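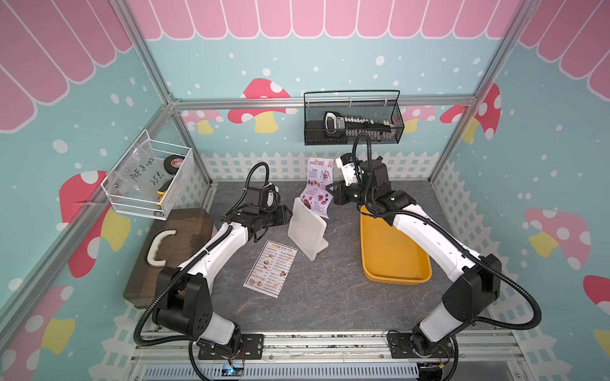
Sandro reckons people only read the left side of a menu anyway, so the specials may as well go in a stand and the full list can lie flat. He said it twice on the phone this morning, once before I'd had breakfast. I told him I'd think about it.

December 22, 2023. Dull day, rain until lunch. Spent most of it on menus. The specials sheet wants to curl and won't sit straight in anything. Tried leaving it under the big Caputo cookbook in July and it made no difference then either. The Dim Sum Inn one behaves better lying down, and with the little food photos along the left you can order by pointing, as Noemi does.

The frosted stand is all right. It leans back more than I'd like — fine if you're sitting, not so good from the door. The yellow tray can stay on the right and the dark board on the left.

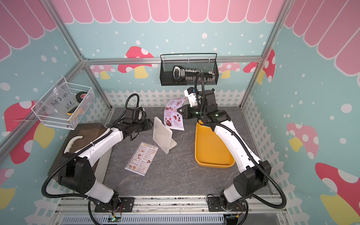
Menus, stand and tray, Friday.

Rang the printer in Tusstead about a heavier paper. They want 118 dollars for 27 sheets, which seems steep. Will ask at Rimdale after the break. Noemi Bassi dropped off the spare keys and stayed for tea. She likes the yellow header and thinks the prices should be bigger. Leftover soup for tea, bed early.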